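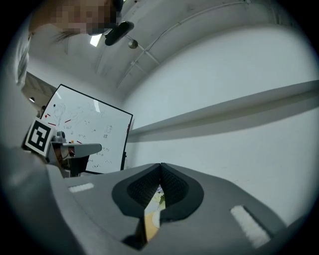
Illustrated card on its edge, tan strip at the bottom. Sketch board behind.

Home | Notebook | Bench notes | Parts | People | Search

Card sorting / stock tests, September, started 9:40

Picking up from Loukia's page. Goal for today is still the same, decide which board we print the Wolo picture cards on and stop going back and forth. Dionysis wants a number for the printer by tonight.

Stocks on the table:
A - the thin one, coated both sides
B - same weight, uncoated back
C - Stillier sample, heavier, greyish core
D - leftover from the spring run, no label, think it's Karras stock but Kyriaki says no

Did the edge check first. Stand the card upright, look along it with the lamp behind, note any bow. A bows toward the printed side. B straighter than I expected. C dead flat but the cut edge is fuzzy, little fibers, you feel it with a thumbnail. D bows too but the other way?? Checked it again after coffee, same thing. Probably grain direction, someone cut it across. Orestis to look at the offcuts.

Color. Pale yellow is the problem, always has been. On A it holds. On C it goes toward cream and the light green next to it looks dirty. Lavender fine on everything. Loukia suggests a bit less black in the outlines on C, would help the green look cleaner, but then it doesn't match the cards already out there. I'd leave the art alone. She disagrees, put both down here so we dont argue it again from memory.

Flex. 50 bends each, by hand, thumb and two fingers, not past a quarter circle.
A - faint crease line in the coating at the end, only under the lamp
B - nothing to see
C - core started to split at one corner
D - skipped, only three cards left and Zoi wants them for the shuffle

Shuffle. 200 overhand shuffles with 40 cards in the deck, Zoi did A and I did B. A slides much nicer. B clumps, you get pairs sticking together and have to square it up every time. Corners on both ok, a little whitening on A. My wrists hurt. Next time split it over two days or find someone younger.

11:55 quick talk at the board with Zoi and Orestis. Options we wrote up:
- A as is, live with the bow
- B with a light varnish on the back so it slides
- ask Wususow if they have anything between A and C

Orestis is for the varnish. Says the bow on A will get worse in the box, he has seen it on the earlier set. Zoi thinks kids won't notice a bow but they will notice cards sticking, fair. I'm leaning varnish too if the price isn't silly.

Price: the A quote is 3,189 for the full run including cutting. No quote yet for B + varnish. Dionysis emailed them before lunch, no answer when I wrote this.

After lunch. Rounded corners vs square. Only had the small punch, it chews the coated stock unless the card is pushed all the way in, ruined a few of A before I got the hang of it. Punch needs sharpening or replacing, add to the parts list. Rounded definitely better in the hand. Kyriaki wants to keep the bottom strip of the art plain so the corner cut doesn't eat into the drawing, agree, needs the template moved up a hair. She has the file.

Also the sleeves we bought are too tight for C. Fine on A and B. Not buying others until stock is decided.

To do
- Orestis: grain on D offcuts
- Kyriaki: template, bottom margin
- Dionysis: varnish quote, and tell printer we need one more day
- me: rub test with a damp cloth on B, didnt get to it
- whoever used the good steel ruler please put it back in the drawer

Test cards are in the flat box on the shelf, marked by letter in pencil on the back. Don't mix them, D and B look identical face up.

Stopped 4:30.

Share 2 | Comments 3 | Older entry | Newer entry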